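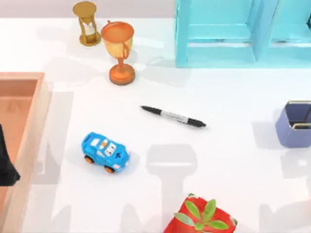 **Holtell Tabletop Challenge** is a student robotics contest run by the Gudow club, and I've judged it twice, so forgive the fondness! Teams program two simulated arms to tidy a table of small things (a toy car, a marker, an hourglass and so on). Each run lasts 90 seconds, and a perfect score is 600 points.

The first final was held on 14/05/2022, with Dalen beating Tanach in a very noisy room. Entries for the next round open in September, and beginners are welcome.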